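Lulilico Walk Credit Tag

Hi, I'm Liya, and I put this little thing together after two years of logging my walks in a spreadsheet and hating it. The Lulilico is a clip-on tag that counts your walking and biking trips and turns them into green credits you can spend or give away. It weighs next to nothing (I forget mine is on my bag half the time!) and it runs on one coin battery.

Credits go straight into your Plullamo account. You get 5 for any trip over 30 minutes, and if you leave the car home all week there's a bonus of 60. I gave my first lot to the Lircombe bike library and I'm still pretty pleased about that. 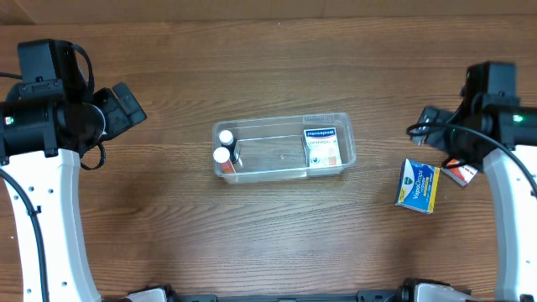

What you get

One tag, a spare clip, a battery and a card with your sign-up code. Colors are moss, slate and a yellow I fought hard for. Matúš Kollár did the logo and it's printed on the back, so it won't rub off on your coat.

Before you order

The tag talks to your phone when you're close by, and it holds 30 days of trips if you aren't. It doesn't track bus rides yet. I've had a lot of emails asking, and yes, I want that too! If you already have the older Čierny tag, your credits move over when you type in the new code.

Next batch ships 6th June. Add your email below and I'll write when it's ready.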